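Rorkum 679 정밀 드라이버 세트, 열여덟 달 쓰고 남기는 긴 후기

사 놓고 바로 쓰는 후기는 믿지 않는 편이라 묵혔다가 올려요. 글이 길어질 것 같으니 차 한 잔 타 오셔도 좋겠습니다.

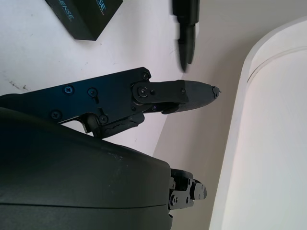
제가 드라이버에 관심을 갖게 된 건 순전히 안경 때문이었어요. 코받침 나사가 자꾸 풀려서 안경점에 갈 때마다 사장님이 웃으면서 조여 주시는데, 그게 한 달에 두 번이 되고 세 번이 되니 죄송해서 못 가겠더라고요. 그래서 마트 계산대 옆에 걸려 있던 작은 드라이버를 하나 집어 왔고, 그걸로 나사를 조이다가 홈을 뭉개 버렸습니다. 결국 다시 안경점에 갔지요. 사장님은 또 웃으셨고요. (지금도 그 안경점 다닙니다. 안경테는 바꿨어요.)

그다음에 산 게 Hiser라는 상표의 세트였어요. 빨간 플라스틱 통에 든 일자, 십자 드라이버였는데 값이 싸서 큰 기대는 안 했고, 그래도 이 년 가까이 잘 썼으니 미워할 마음은 없습니다. 다만 손잡이가 가늘고 미끄러워서 조금만 힘을 주면 손바닥 가운데가 아팠고, 뒤쪽 회전 캡이 어느 날부터 같이 돌지 않고 뻑뻑하게 버텼어요. 캡이 안 돌면 정밀 드라이버는 참 답답한 물건이 됩니다. 검지로 눌러 놓고 엄지와 중지로 살살 굴려야 하는데 검지 끝이 같이 비틀리거든요. 제 검지에 한동안 동그란 자국이 있었어요.

Rorkum을 알려 준 사람은 Lleucu Griffiths예요. 같은 뜨개 모임에 나오는 친구인데, 이름을 제대로 부르는 데만 몇 주가 걸렸습니다. 모임 날 제가 수편기 바늘대를 고정하는 나사를 못 풀어서 끙끙대고 있으니까 가방에서 회색 케이스를 쓱 꺼내더라고요. 비트를 끼우고 한 번 돌렸는데 툭 하고 풀렸어요. 그 툭 하는 느낌이 얼마나 부러웠는지 집에 오는 버스 안에서 바로 검색했습니다. 저는 물건을 살 때 고민이 긴 사람인데 그날은 두 정거장 만에 주문했어요!

산 곳은 Ballero라는 온라인 공구점입니다. 배송비 4000원이 따로 붙는데, 얼마 이상 사면 무료라는 말에 넘어가서 핀셋이며 자석 접시며 이것저것 담을 뻔하다가 자석 접시 하나만 담고 배송비를 그냥 냈습니다. 잘한 일이라고 생각해요. 포장은 종이 상자에 구긴 종이가 들어 있는 정도였고, 케이스 모서리에 살짝 눌린 자국이 있었는데 쓰는 데는 지장이 없어서 교환은 안 했어요. 민감하신 분은 받자마자 확인해 보세요.

구성부터 말씀드릴게요. 손잡이 하나, 연장대 하나, 그리고 비트가 30개 들어 있습니다. 십자, 일자, 별 모양, 육각, 삼각까지 있어요. 처음에는 이걸 다 쓸 일이 있을까 싶었는데, 지금 돌아보면 자주 쓰는 건 역시 십자 몇 가지와 작은 육각이고 삼각은 딱 한 번, 조카 장난감 건전지 뚜껑을 열 때 썼습니다. 그런데 그 한 번이 참 요긴했어요. 조카가 울고 있었거든요. 삼각 비트가 없었으면 저도 같이 울었을 겁니다.

손잡이는 알루미늄이고 가운데가 살짝 잘록합니다. 겉에 잔잔한 빗금이 파여 있어서 손에 땀이 좀 있어도 잘 안 미끄러져요. 겨울에는 차갑습니다. 2월에 베란다에서 빨래 건조대 조이다가 손잡이가 어찌나 시린지 소매를 당겨서 감싸 쥐고 돌렸어요. 고무를 한 겹 둘러 줬으면 좋았겠다 싶은데, 그러면 두꺼워져서 세밀한 맛이 줄어들 것 같기도 하고, 제 마음도 왔다 갔다 합니다. 그 뒤로는 자전거 손잡이용 테이프 남은 것을 한 바퀴 감아 쓰다가 끈적해져서 다시 벗겼어요. 여러분은 감지 마세요.

제일 마음에 드는 부분은 역시 회전 캡이에요. 안에 작은 베어링이 들었는지 검지를 얹고 굴리면 걸리는 데 없이 스르르 돌아갑니다. 열여덟 달을 썼는데 처음보다 아주 조금 소리가 나는 정도이고, 도는 느낌은 그대로예요. 할 일도 없는데 텔레비전 보면서 괜히 돌리고 있을 때가 있어서 남편이 그만 좀 하라고 합니다. 그러고는 자기가 가져가서 돌려요.

비트 끝의 맞음새도 좋습니다. 드라이버에서 제가 제일 중요하게 여기게 된 게 이 부분인데, 홈에 끼우고 손을 살짝 놓았을 때 비트가 기울지 않고 서 있으면 마음이 놓여요. 십자 나사라고 다 같은 십자가 아니라는 것도 이 세트를 쓰면서 배웠습니다. 예전에는 대충 들어가면 돌렸어요. 그러니 뭉개질 수밖에요. 이제는 한 치수 큰 것부터 대 보고 안 들어가면 내려갑니다. 순서만 바꿨는데 나사를 망치는 일이 확 줄었어요. 안경점 사장님께 이 이야기를 했더니 그걸 이제 아셨냐고 하시더군요.

자석 힘은 적당합니다. 작은 나사는 비트 끝에 붙어서 따라 올라오고, 조금 묵직한 나사는 중간에 떨어집니다. 저는 나사 떨어뜨리기 선수라서 더 강했으면 좋겠는데, Lleucu는 너무 세면 옆에 있는 나사까지 딸려 온다며 지금이 딱 좋다고 해요. 참고로 스테인리스 나사 중에는 아예 안 붙는 것도 있어요. 처음에 그걸 모르고 불량인 줄 알고 Ballero에 문의를 남겼다가 무척 친절한 답을 받고 얼굴이 빨개졌습니다. 담당자님 혹시 이 글 보시면 그때 감사했어요.

이제 그동안 뭘 고쳤는지 좀 늘어놓을게요. 후기를 읽을 때 저는 이런 대목이 제일 재미있더라고요.

우선 커피 그라인더입니다. 우리 집 그라인더는 Ñahui 수동식인데 분쇄도가 어느 날부터 제멋대로였어요. 굵게 맞춰 놓으면 고운 가루가 섞여 나오고, 남편은 커피가 쓰다 하고, 저는 원두 탓을 하고. 밑판을 열어 보니 날을 잡아 주는 작은 나사가 풀려 있었습니다. 꽤 깊숙한 곳에 있어서 연장대를 끼워야 닿았어요. 조이고, 솔로 가루를 털고, 다시 닫으니 예전 맛이 돌아왔습니다. 원두 가게에는 미안한 마음에 한 봉지를 더 샀고요.

그다음은 시어머니 재봉틀이에요. 이건 좀 떨렸습니다. 저보다 오래된 재봉틀이고 어머니가 무척 아끼시는 물건이라서요. 바늘판 나사는 큰 일자라 이 세트로는 무리였고, 그건 집에 있던 굵은 드라이버로 풀었습니다. 대신 북집 쪽의 아주 작은 일자 나사를 반의 반 바퀴씩 만지는 데에는 Rorkum이 정말 좋았어요. 많이 돌릴 필요가 없는 나사일수록 좋은 드라이버의 값어치가 느껴집니다. 어머니는 옆에서 계속 과일을 깎아 주셨고, 저는 배를 먹으면서 실 장력을 맞췄습니다. 박음질이 고르게 나온 천 조각을 지금도 지갑에 넣고 다녀요.

안경은 물론이고요. 욕실 선반의 육각 나사, 벽시계 뒷판, 리모컨, 뜨개 모임의 수편기. 수편기는 이제 제 담당이 되어서 수요일 모임에 갈 때 꼭 챙겨 갑니다. 한번은 Eifion Dafis 할아버지가 아코디언을 들고 오셔서 끈 고리가 덜렁거린다고 봐 달라 하셨어요. 뜨개 모임인데 말이죠. 나사를 조이고 나니 고맙다며 한 곡 켜 주셨는데 다들 코를 빠뜨려서 그날 뜬 건 대부분 풀었습니다.

안 되는 것도 분명히 있어요. 오래 굳은 나사에는 쓰지 마세요. 현관 손잡이의 녹슨 나사를 이걸로 풀어 보겠다고 용을 쓰다가 십자 비트 하나의 끝이 깨졌습니다. 제 잘못이에요. 정밀 드라이버는 손가락으로 돌리는 물건이고, 손목에 힘이 들어가기 시작하면 이미 다른 공구를 가져와야 하는 때입니다. 그래도 낱개 비트를 따로 팔았으면 좋겠다는 아쉬움은 남습니다. 규격이 흔한 4밀리 육각이라 다른 회사 비트를 끼워도 맞기는 하는데, 색이 혼자 달라서 볼 때마다 그날 현관이 생각나요.

연장대도 조금 아쉬워요. 끼우면 끝이 미세하게 흔들립니다. 그라인더처럼 깊은 곳에 넣을 때는 괜찮은데, 아주 작은 나사를 연장대로 다루려면 다른 손으로 대를 살짝 받쳐 주어야 해요. 쓰다 보면 저절로 받치게 되니 큰 흠은 아닙니다만, 처음 쓰시는 분은 좀 당황하실 수 있어요.

케이스 이야기도 빼놓을 수 없겠네요. 뚜껑은 자석으로 닫히고 안쪽 비트 꽂이가 스펀지가 아닌 단단한 수지입니다. 비트가 흔들리지 않아서 가방에 넣고 뛰어도 덜그럭 소리가 안 나요. 대신 처음 몇 주는 비트가 너무 꽉 끼어서 손톱으로 뽑아야 했습니다. 저는 손톱이 약해서 하나 찢어졌고, 그 뒤로 한쪽 끝을 눌러서 반대쪽을 들어 올리는 요령이 생겼어요. 지금은 알맞게 헐거워졌습니다. 규격 표시가 꽂이에 새겨져 있는데 회색 바탕에 회색 글씨라 저녁에는 안 보여요. 흰 색연필로 글씨를 문질러 채우고 휴지로 겉을 닦아 냈더니 아주 잘 보입니다. 노안이 오기 시작한 분들께 꼭 권하고 싶어요. 네, 제 이야기입니다.

관리는 별것 없어요. 저는 쓰고 나서 마른 천으로 닦고, 장마철에는 케이스 안에 김에서 나온 작은 제습제를 하나 넣어 둡니다. 녹은 아직 없어요. 캡에 기름을 한 방울 넣어 볼까 했는데 잘 도는 걸 건드렸다가 후회할까 봐 참고 있습니다. 넣어 보신 분 계시면 어땠는지 알려 주세요.

그럼 누가 사면 좋을까요. 안경 쓰시는 분, 손으로 뭘 만드는 취미가 있으신 분, 장난감 건전지를 자주 갈아야 하는 집이라면 하나쯤 두실 만해요. 가구 조립이 주된 목적이면 이것 말고 굵은 손잡이 드라이버를 사세요. 그리고 이미 괜찮은 정밀 세트가 있다면 굳이 바꾸실 필요까지는 없습니다. 저는 Hiser에서 넘어왔으니 감동이 컸던 거고, Lleucu는 그냥 튼튼해서 좋다고만 해요.

별점을 매기라면 다섯 개 중에 네 개 반이요. 반 개는 회색 글씨 몫입니다. 현관에서 깨 먹은 비트는 점수에 넣지 않았어요.

덧붙임. 같이 산 자석 접시를 물어보실 것 같아서 적습니다. 납작하고 동그란 평범한 접시인데 나사를 올려 두면 팔꿈치로 쳐도 안 쏟아져서 아주 잘 쓰고 있어요. 다만 옷핀과 시침핀을 올려 두면 한 덩어리로 엉켜서 떼어 내다가 찔립니다. 뜨개 모임에서 돗바늘 받침으로 쓰겠다고 빌려 가신 분, 다음 모임 때 가져와 주세요.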